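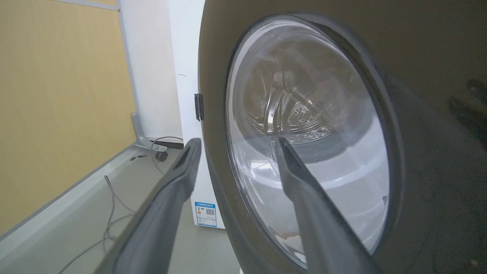 A gripper's two fingers near the glass door of the washing machine.

How Do You Teach a Robot to Do Laundry?

Putting a toy in the wash is easy for you. You open the door, pick up the toy, push it inside, and shut the door. For a robot, each of those steps is a separate problem.

At the Penport lab in Castville, researchers wanted to know how many times a robot has to be shown a job before it can do the job alone. They named their project Herevico.

First, a person steers the robot's arms through the whole job. The robot's computer saves what its cameras see and how its arms move. One full run like this is called a demonstration. The team made 80 of them.
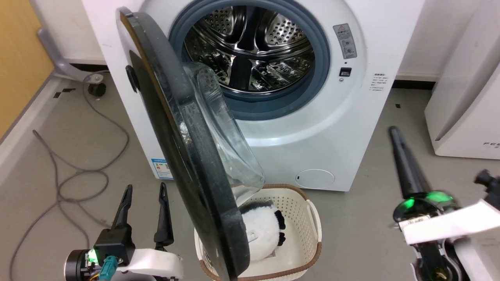
The door is open, and a plush panda is in the basket. This robot has two arms.

Next, the computer looks for patterns in the demonstrations. When the camera view looks like this, the arms should move like that. This kind of learning is called imitation learning. To imitate means to copy.

Exact copying would not be enough. If the basket is moved a little to the left, the old movements will miss it. So the team changed things between demonstrations. They moved the basket, turned the toy around, and used different toys.

Why soft toys? They bend and squash when they are picked up, a lot like clothes do. They are also bigger than a sock, so they are a good place to start. 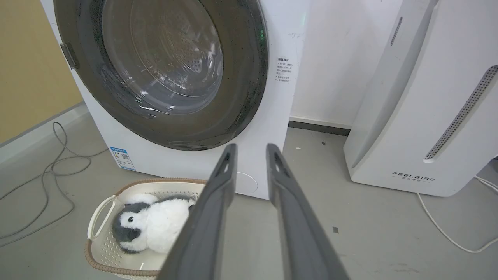
A different toy: a plush penguin lies in the basket, and the washer door is closed.

Then came the test. The robot got 60 tries with no one steering. The researchers wrote down where each failed try went wrong. The door caused the most trouble. It swings in a curve, so a gripper holding it has to move in a curve too.

The team also trained the robot a second way, using only 5 demonstrations. It did much worse. It often reached for the spot where the basket used to be.

Words to know

Gripper: the part of a robot arm that holds things.
Demonstration: one complete example of a job.
Imitation learning: learning by copying examples.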